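Search this site
Enter keywords
Go

Ristar to convert former Groklow offices in Flindetcombe into rental homes

12 May 2018

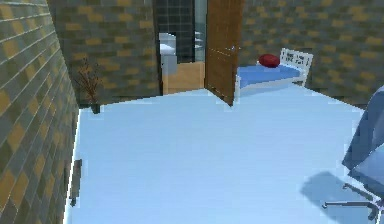
FLINDETCOMBE – Ristar will begin work in July on converting the former Groklow office building into 30 rental apartments, the company said. The town approved the plan last month.

The building has stood empty for five years. Ristar will keep the outer walls and the main staircase and replace the roof, the windows and the heating system. Each apartment will have its own meter and a storage space in the basement.

"We looked at tearing it down and decided against it," said Corentin Gautier, project director at Ristar. "The structure is sound and the location is close to the bus station. Most of our work will be on the inside."

Interior design is by Intarasuk, which has worked with Ristar on two earlier conversions. Prapai Wannasri, who leads the design team, said the apartments will be small, with one or two bedrooms and built-in closets.

Nearly 600 people have joined the waiting list. Applications open after the first floor is finished, and current residents of Flindetcombe will be considered first. Rents have not been set.

Deliveries will use the rear entrance. The front sidewalk will remain open during construction, except while the scaffolding is being put up.

Questions about the project can be sent to the Ristar rental office, phone extension 683.

Recent news
Bus station parking: new hours
Ristar names new head of maintenance
Waiting list rules updated
Intarasuk moves to larger studio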